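The paper went up in February, and Qusai Bitar is still finding paste on his shoes. He hangs wallpaper for a living in Meddale, mostly in hallways and back bedrooms, and he says small rooms are the hardest work there is. A long wall forgives you. In a box with three short sides, every corner comes round again before you have your rhythm.

Damask is his favourite and also the one he charges most for. The motif is large, it repeats up the wall as well as across it, and the eye picks up a slip of two millimetres at a join. Before he cuts anything he rolls a length out on the floor and marks where the pattern starts again. Then he decides which wall people will look at first and begins there. The mismatch has to land somewhere, and he likes it behind a door.

Colour matters less than customers think. They arrive at the Tannous showroom with a scrap of curtain and want an exact match, and they leave with something paler. Orange on a white ground with a little pink in it has sold well this year. It looks loud in the book and settles down once it covers a whole wall, especially next to grey.

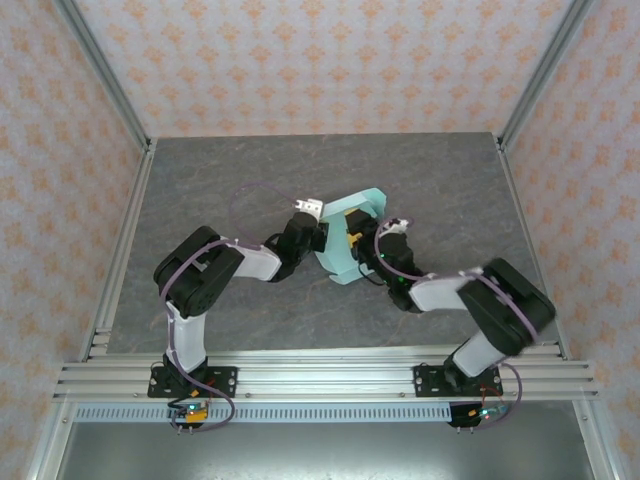
Can you hang a large pattern in a small space? You can, provided you buy enough paper to match it properly and don't mind the waste.

Waste is where the money goes. On a plain paper Bitar loses a few inches from each drop. On a big floral he may throw away a fifth of the roll, and he keeps the offcuts in a bin by the van door for lining drawers. His last order from Plelta came to 808 pounds, roughly 80 of it for paper that never reached a wall. He showed me the invoice twice.

The grey marble pattern is a newer habit. Ten years ago a customer who wanted a floral wall would have put brown furniture against it. Now they ask for a marbled top, and the grey veining gives the flowers something quiet to sit beside. Bitar was doubtful at first — two patterns in one small space sounded like one too many — but he has come round to it. His rule is that only one of them should have a strong colour.

He learned the trade in Grilladdale in 2000, from a decorator who made him strip more walls than he papered. He still uses the same brush. The scissors have been replaced many times, and he changes the blade in his knife after every third drop, as a dull one drags damp paper and tears it at the skirting.

Corners he does last. He never wraps a full width round one. He cuts the strip lengthways, takes it just past the corner, and hangs the remainder against a fresh plumb line, lapped by the width of a pencil.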